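Cleaning and maintaining plastic kitchenware: stains, odour, scale and warping

Most plastic kitchen items fail through heat, abrasion or unsuitable cleaners. The notes below cover the common polymers, the stains they pick up, and the methods that remove those stains without damaging the surface. They apply to colanders, spatulas, measuring cups, storage tubs, chopping boards and children's sets alike.

Identify the material first

Look for the resin code moulded into the base. Polypropylene (code 5) is the usual choice for colanders and tubs. It is slightly waxy to the touch, floats in water and tolerates a dishwasher. Low-density polyethylene (code 4) is softer and is used for squeeze bottles and some lids. Polystyrene (code 6) is rigid and brittle and should be kept out of the dishwasher. Code 7 is a catch-all and tells you very little. Nylon utensils often carry no code, but may be marked PA or PA66.

Melamine is a separate case. It is a thermoset, so it will not soften in hot water the way polypropylene does, but it dulls under bleach and should never go in a microwave. If an old plate has lost its gloss and shows brown lines in the glaze, retire it from food use.

Colour stains

Tomato, turmeric and paprika pigments are oil-soluble. Detergent alone shifts the oil at the surface and leaves whatever has migrated into the plastic. Treat in this order:

1. Wipe out all visible grease with paper towel before any water touches the item.
2. Wash in warm water with an ordinary dishwashing liquid. Rinse and dry.
3. Make a paste of bicarb soda and water, spread it over the stain, leave it for an hour and rinse.
4. If colour remains, put the item in direct sun, stained side up. Turmeric fades quickly under ultraviolet. Tomato is slower.

Bring the item in once the stain has gone. Long exposure makes polypropylene chalky, and that change can't be reversed.

Do not use a scourer at any stage. A scratched surface holds pigment more firmly than a smooth one, and each later stain will be harder to lift. A nylon dish brush is adequate for almost everything, including the perforations in a colander. Brush from the outside in, so that trapped starch is pushed back into the basin and can be tipped out. 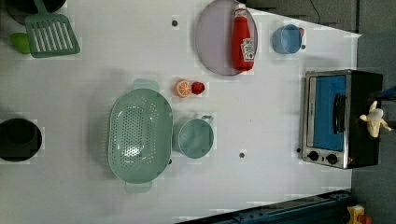 Starch deserves a paragraph of its own. Pasta and rice water dries to a thin film that looks like limescale and is often treated as such, with poor results. Soak in cold water for ten minutes before washing. Hot water sets the film and makes the brush gummy. The same applies to the slots of a fish slice or spatula, where batter and egg collect along the inner edges. A folded strip of microfibre cloth drawn through each slot will clear them.

Limescale

True scale is hard, white and gritty, and fizzes faintly when vinegar is applied. For plastic, use white vinegar diluted with an equal volume of water, or citric acid dissolved in warm water. Soak for 30 minutes, brush, and rinse twice. Citric acid is preferable where smell matters, as vinegar lingers in lids and seals.

Never follow an acid soak with a chlorine bleach, and never combine the two in the same tub. The mixture gives off chlorine gas. If both treatments are wanted, leave a day between them and wash with detergent in the middle.

Odour

Onion, garlic and curry smells sit mostly in silicone seals and soft lids. Remove the seal with a blunt tool – the handle of a teaspoon does the job – and wash it separately. Rigid tubs usually need nothing more than a bicarb solution left overnight. For a silicone seal, check the maker's temperature rating and then bake it at 100 degrees for an hour on a clean tray, with the rangehood running. Only the seal goes in the oven. The tub and lid stay on the bench.

Store containers with the lids off. A damp tub closed in a cupboard will smell musty within a few days, whatever it was washed with.

Sticky handles and grey film

Older soft-touch handles turn tacky as the coating breaks down. This is a chemical change in the rubber and no amount of washing will stop it. Methylated spirits on a cloth will remove the degraded layer and expose the harder plastic below. Work outdoors or by an open window, away from the cooktop. Test an inconspicuous spot first, as metho will craze polystyrene and acrylic.

A grey film on plastic that has been through the dishwasher is normally aluminium transfer from a tray or saucepan lid in the same load. Load aluminium separately, or wash it by hand. Bar Keepers-type oxalic powders will take the marks off, used wet and rubbed lightly with a soft cloth.

Warping

A polypropylene lid or cup that has gone out of shape can sometimes be recovered. Pour hot tap water over it in a sink, wait 2 minutes, then press it flat between two boards and leave it under a weight until cold. Thin lids respond well. Colander basins and thick mouldings seldom do, and repeated attempts weaken the rim near the handles.

Prevention is simpler. Put plastics on the top rack only, keep them clear of the heating element, and let the load cool before unstacking.

When to throw it out

Replace any item with a crack that reaches the edge, with a surface that sheds flakes, or with a nylon tip that has melted and reset. Deep knife scoring on a board is also grounds for replacement, although a thick polyethylene board can be planed once or twice by someone with the right equipment. Check the council's recycling list before binning the remainder. Many kerbside services accept code 5 tubs but refuse utensils of any kind.

Related items
Clakari drawer runners: cleaning and re-greasing
Descaling an electric kettle with citric acid
Odedberg bench oil on hardwood tops: coat thickness and drying
Removing rust marks from a stainless sink
Bagheri knife blocks: drying out a damp slot
Seasoning a carbon steel pan on an induction cooktop
Kamavora pantry tubs: replacing the lid seal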